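Unit 2 Handout: Sorting, Nesting and Colour Order
Course notes prepared by Chrysanthi Kouris
Revised Nov 1, 2020

2.1 Terms

A set is a group of vessels that share one shape and one size. Members of a set may differ in colour. A row is a set placed side by side on a flat surface, each member upright, mouth facing up. A stack is the same set with each member seated inside the one beneath it.

Nesting depends on taper. A vessel with straight walls will not enter another of the same size. A slight taper toward the base is enough, and the taper angle fixes how much of each cup remains exposed once the stack is made. The exposed part is called the step. In the Farham set used for the practical, the step is 2 cm.

2.2 Stating an order

Order is always read from left to right, from the near side of the table. Write the colours in full, separated by commas. Do not abbreviate; B has been used in past reports for blue, brown and black. State the shade where two members of a set could be confused. 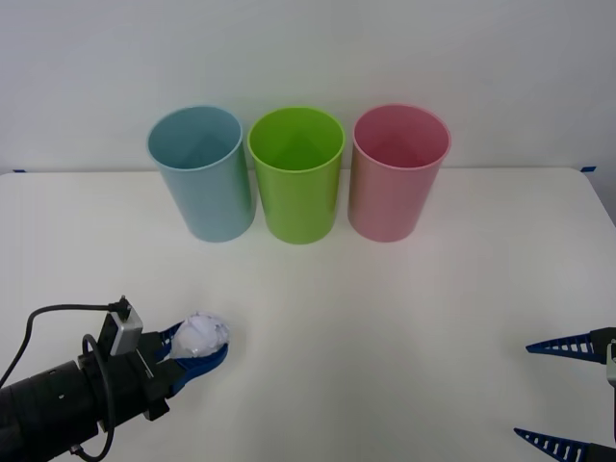
Spacing is recorded separately from order. Two cups may be touching, nearly touching or apart, and the term applies to the gap between rims, as rims are the widest part of a tapered cup. A row written as light blue, lime green, pink would carry the spacing note "nearly touching, apart", one term for each gap. The gap on the right in such a row is small, but it is still recorded as apart. Students who write a single term for the whole row lose the mark.

2.3 From row to stack

The first cup named in the row is the base unless the task sheet says otherwise. Each following cup is lifted, held level over the base and lowered until it seats. Do not press. Pressing forms a seal between the walls, and the stack is then hard to separate.

The height of a finished stack is

H = h + (n - 1)s

where h is the height of one cup, n the number of cups and s the step. Measure h from the table to the rim. Measure s on a seated pair and record it to the nearest millimetre.

2.4 Surface

Use a level, pale, matte surface. Patterned cloth makes the rim line hard to judge. Mark the limits of the working area with tape at the back corners and keep the row inside them.

2.5 Practical

Allow 60 minutes. Work through the task sheet in order and hand in the log at the end. Cup sets are in the Gashi cabinet, room 571. The log is marked out of 65.

Questions on the marking go to Vesna Begović. Read section 3.1 before the March session.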